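Edge wells reading low on one side of the plate — evaporation or reader?

Woo-jin Na
31st December
572 views

I run an absorbance assay in clear microplates, incubated overnight at 29 degrees with the lid on. The outer wells along one long side come out lower than the middle every time. The other long side is fine. Fill volume is the same in every well and I use the same stock throughout. I have repeated it with plates from a new box and got the same pattern. Is this ordinary edge effect, or should I be looking at the reader?

Share
3 comments

Bożena Wróbel

Ordinary edge effect shows on all four sides, and evaporation alone usually pushes the reading up in a vertical path if the compound is concentrated in less liquid but the depth drops too, so the two partly cancel. A fault on one side only points to alignment or to a temperature gradient.

Test it in this order:

Fill a whole plate with one dye solution. Read it at once, without incubation.
Turn the plate 180 degrees and read it again.
If the low side stays with the reader, the carrier is out of line. If it moves with the plate, check your pipette.
If both reads are flat, the cause is in the incubation step.
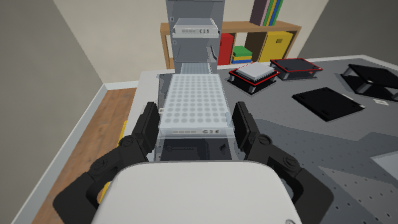
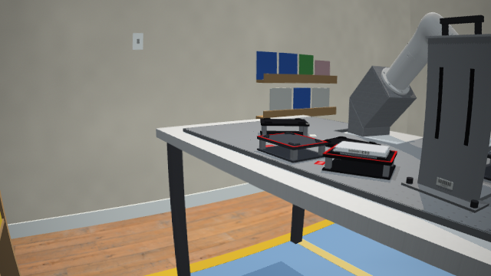 Microplate in the first view, wall and workbench in the second.

Also check where the plate sits while it cools. A bench next to an outside wall can chill one side before the other. Let it stand with the lid on, away from drafts, and read it only when it has reached room temperature.

Share
Comments (29)

Tarcísio Vieira

Same thing here last April. It was the pipette, one channel had a worn seal. Weigh what each channel delivers.

Share

I-seul Kang

Fill the outer wells with water and don't use them. You lose some capacity but the rest of the plate is usable.

Share
0 comments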